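Baskets, Mostly Empty
A page of the workroom gallery

Most people who own baskets own them in order to put things in them. I used to be one of those people. Then I started photographing mine, and now everything has to be taken out first, and the house has suffered for it. The bread is on the counter. The mail is on the stairs. The good wool lives in a pillowcase.

The gallery started as a way of keeping track of what I had, after I bought the same shallow tray twice at the same flea market in Vurkia, from the same man, who did not mention it. I could have stopped at a list. A list would have fit on one sheet of paper and left me with my weekends.

Three rules for this page, all of them mine and none of them strictly kept. The basket should be out on a table. The cloth should be white. And whoever ironed the cloth should have done the corners too, a rule I have broken in every season of the year.

A word on the tray shape before anything else, as it's the one I get letters about. Low sides, more length than width, a bottom you can see the whole of. People call it a bread basket, a cutlery basket, a tray, a "that thing from your mother's hall." It holds very little and it holds it in plain view, so it's no good at all for hiding clutter – and hiding clutter is why most of us buy baskets. I like it anyway. A deep basket is a drawer with opinions. A shallow one can't keep a secret for five minutes.

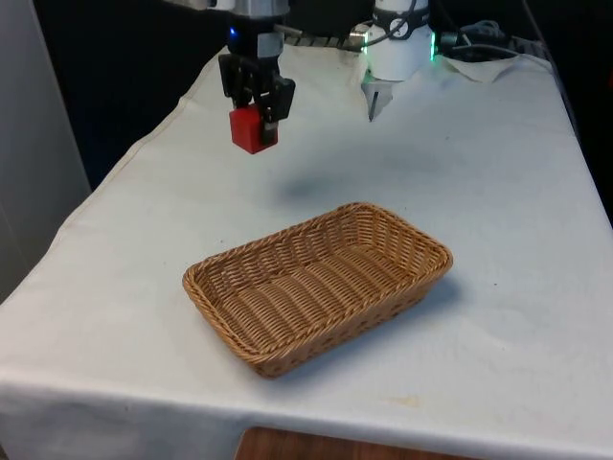
The other thing I like about the shape is the slope of the sides. Straight sides look tidier in a shop and then catch every sleeve in the house. Sloped sides let you slide a thing out with one hand while the other is holding the phone. The weavers at Raudsepp, the little shop where I took my one and only course, said the slope was the hardest part for beginners. Mine sloped beautifully on one side. On the other it went straight up, thought better of it, and leaned in.

Tray, twisted braid rim, tan to light brown. I have a weakness for a thick rim. A thin one looks elegant for a year and then starts shedding little ends, which you find later with your socks. A braid gives you something to hold, and it hides the place where the weaver ran out of patience. The over-under weave below it is as plain as weaving gets, and I have never managed to improve on it, though I did once try adding a stripe.

On gaps. A reader wrote to ask whether small gaps in the base mean a basket has been badly made. They do not. Flat strands leave gaps, crumbs find the gaps, and the crumbs go onto the cloth, where they were always going to end up. If it bothers you, line the thing with a napkin. If it still bothers you, what you want is a bowl.

On color. The listing for my Ralia tray said "honey." The label on the bottom said "natural." My sister says "beige," in a tone. I have settled on tan, going to light brown depending on the hour and on how kindly I feel toward it. Anything more precise would be poetry, and the catalog has enough of that. Catalog numbers, for those who collect them: the Ralia tray is 326, the Fistex one with the handles is 183, and the second flea market tray is written down as 2 because I was too annoyed to look anything up.

On placing a basket on a table. Put it at a slant. Square to the edge, it looks like something waiting to be collected by the office manager. At a slant it looks as if you put it down on your way to do something more interesting, and the braid shows better along the long side. I was told this on my first Wednesday at Raudsepp and have since slanted everything I own, including one picture frame I can't get to hang any other way.

On cleaning. A dry paintbrush, the cheap kind, worked along the weave. Then a damp cloth for the rim. Do not soak it. I know your grandmother soaked hers. Mine did too, and that basket now leans to the left like an old gate.

The deep baskets have a page of their own, with the laundry still in some of them. Lidded ones will go up in July, if I can get the lids back from the people who borrowed them as hats.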